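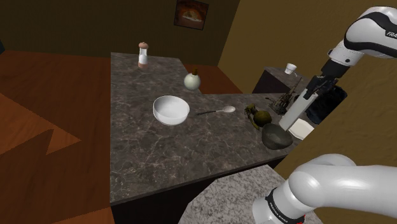

Section 6: When the arm stops low over the worktop

I wrote this part of the Rundeck guide after the arm in our Navstead kitchen set stopped dead just above the counter and I made it worse by pressing reset three times. If you've landed here with a red banner saying "Contact fault, motion held", please don't press anything yet! Most of these stops are easy to clear, and the ones that aren't get harder if you rush.

First, what the fault means. Rundeck compares the force it expects on the arm with the force the simulator reports back. If the two disagree for more than 200 milliseconds, it holds the motion. That can be a real collision (fingers into a plate, wrist into the metal rack), or it can be a ghost one, where the collision shape of an object is bigger than the object you see on screen. Ours was a ghost. The plate had been brought in from the Hattori object pack and its invisible shape stuck up well past the rim, so the fingers were "touching" it while still in clear air.

Caution: if your Rundeck session is also linked to a real arm (the title bar says LINKED), stop reading and press the physical stop button on that arm. Come back once it is powered down and the link is off. Everything below is for simulation only.

6.1 Clearing the hold

1. Leave the banner up. Open the Log tab and save the log under a new name. Reset wipes it, and that's how I lost my first one.

2. Look at the last line that starts with CONTACT. It names two things: the part of the arm and the thing it met. Write both down.

3. Turn on View > Collision shapes. Everything in the kitchen gets a wire outline. Zoom in on the pair from step 2.

4. If the outlines overlap and the objects overlap too, it's a real collision. Go to 6.2.

5. If the outlines overlap but the objects don't, it's a ghost. Go to 6.3.

6. If nothing overlaps at all, check the arm's base height in Setup > Mounts. A base set too low by even a little will throw off every reach near the counter.

Note: the gripper is hard to judge from the default view, which looks along the arm and squashes the depth. I swing round to the side view every time now. It takes two clicks and has saved me a lot of muttering.

6.2 Real collisions

1. Set jog speed to 20 per cent or less.

2. Choose Jog > Tool up. Don't use Home! Home takes the shortest path in joint space, and the shortest path may well go straight through whatever is standing beside the gripper.

3. Raise the tool until the outline is clear of everything tall. In our kitchen that means the metal rack, and I go up a good bit further than looks necessary.

4. Now press Reset, once, and wait for the banner to go. It can take nearly 40 seconds if you have a lot of objects loaded — this is where I got impatient.

5. Put any object you've knocked back with Objects > Restore start pose.

Caution: pressing Reset while the shapes still overlap makes the simulator push them apart in one go. The first time I did it, the arm twitched and a bowl left the room. Funny in simulation, but the same jump gets written to the trajectory file, and you do not want that file played back on hardware. Delete any run recorded after a bad reset.

6.3 Ghost collisions

1. Select the object and open Shape > Source. If it says "Hull", that's your likely culprit. A hull fills in every hollow, so bowls and plates come out as solid lumps.

2. Change it to "Split" and set the piece limit to 38. That's what I use for tableware. Higher numbers worked too, but my machine crawled.

3. Press Rebuild and check the outline again. It should dip in the middle.

4. Jog the tool up as in 6.2, then reset.

5. Run the same motion again at low speed before you trust it.

Note: if you share object packs through Vuvness, the shape setting doesn't travel with the pack. You'll need to change it on each machine. I've asked for this to be fixed (request sent in January, still open as I write).

6.4 If it comes back

Same fault, same pair of objects, after a rebuild? Send in the saved log and the kitchen file together, and leave the thresholds alone. I know the contact limit slider is right there, and yes, turning it up makes the banner go away. It also hides the real collisions.

Section last changed 20 May 2022. Gripper calibration is in Section 7.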